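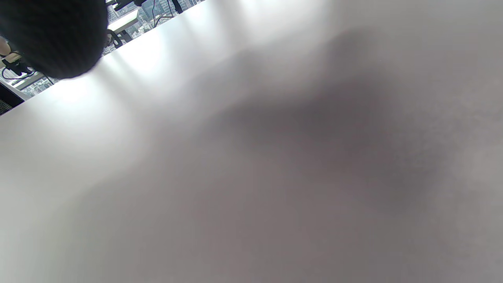 The table by the window, with the city behind.

June, 7.40 in the evening
Written by the tenant of 201

Today I finished with the big table. I had promised myself to do it before the summer, and June is still allowed, I think.

For many months this table was where everything in my life came to lie down. Letters from Zovberg about the heating, the box of the lamp from Ulen which I kept for the guarantee, two dictionaries, a bowl with keys that open nothing. When I wanted to eat I pushed things to the left, and when I wanted to write I pushed them to the right. It is a large table and this was its problem. A small table makes you tidy up much sooner.

I began after breakfast. First the papers. I made one pile to keep and one to throw away, and then a third pile for what I could not decide, and of course the third became the highest. After tea I was more strict. The old bills went. The instructions for the kettle went also (the kettle left us two winters ago). I kept one postcard from Stetness, with a harbour and a very green hill, although the writing on it is now so pale that I must remember the words more than read them.

Under the papers I found my list from when I moved in. I had written the price of everything in the flat, in pencil. The table was 93, second hand, from the MacLeish shop that has closed. The carrying up cost 48, and I remember I was angry about it for a whole evening. Now I think of the stairs and the lift that was too narrow, and I am not angry any more. Beside it I had written "save 2000 before Christmas" with two lines under. I did not do that. I put the list in the pile to keep.

Then the washing. I used warm water with a little soap, and after that clean water, and after that a dry towel. There was one ring from a cup that I had to rub for a long time. At home my mother used lemon for such marks, so I tried with half a lemon, and the room smelled very good, but I believe it was the rubbing that helped.

What I like best is the colour. I had forgotten it. I would have told anyone that the table was white, but it is a pale grey, and by the window the light makes it so bright that there it is white after all. Further in it is darker, with a soft shadow like a cloud that does not want to move. I looked at it longer than a grown person should look at a table.

The window I left for another day. The houses are a bit hazy behind it and I can't say if this is the weather or the glass. I suspect both. From so high one sees only roofs and small windows, very many, and I wondered how many people there had also a table full of letters.

For supper I had soup and bread, and I ate it in the kitchen, standing, so as not to make crumbs. This is foolish and it can't go on. Tomorrow I will eat at the table like a normal person, with a cloth under the plate.

Still to do: the third pile, the shelf over the radiator, answer Zovberg, buy lemons.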